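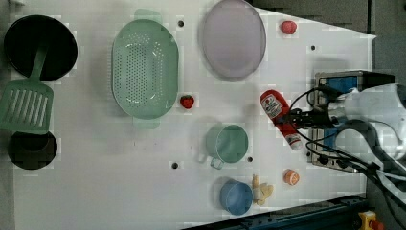

Play kitchen pieces on the white tabletop: colander, plate, mug, ketchup and friends.

Pakden Play Kitchen Set: read me first

Welcome, and thanks for stopping by! Pakden is a small collection of tabletop pictures of toy kitchen things, put together over a long, rather sunny July and tidied up a fair bit since. If you've ever had to sort a child's cooking toys back into their tub at the end of the day, you'll know most of these pieces already.

What's in it

There are 402 pictures in this release, spread over 12 layouts. A layout is simply one way of setting things out on the table, and the pieces get shuffled a little from one picture to the next. We wanted the look of a kitchen halfway through being used, so please don't expect tidy rows.

The pieces

We've kept the names plain, and we use the same ones in the labels file:

pan - the round black one
small pot - also black and round, easy to mix up with the pan
spatula - pale green plastic, with a slotted head
colander - mint green, oval, with a tab at each end
plate - the big oval one, a soft lavender-grey colour
mug - light green plastic
ketchup - red bottle, white label, white cap
strawberry - small and red with a dark green leafy top
red fruit - small and round

A word about that last one. Half of us say tomato and the other half say peach, and after a good deal of friendly back and forth we settled on "red fruit" and left it there. If your own project needs something firmer, change it in names.txt and everything else will follow along.

Labelling notes

When one thing rests on another, as the spatula does on the pan, both get their full outline, including the bit you can't see (your best guess is fine). The holes in the colander count as colander, and so do the slots in the spatula. The small dark holes in the tabletop don't get a label at all.

Known problems

Nearly 20 of the outlines around the small pot are a bit generous and will be redrawn. In layout 9 the mug was saved as "cup" for a while, so older copies of the labels may not match. Greens are close to one another throughout, so do check your colour settings before sorting by shade.

Where things live

Pictures are in the folder called Dolan and labels are in Stostico, both named after our first two test batches. Questions and corrections go to the Wumness project page, under "play kitchen".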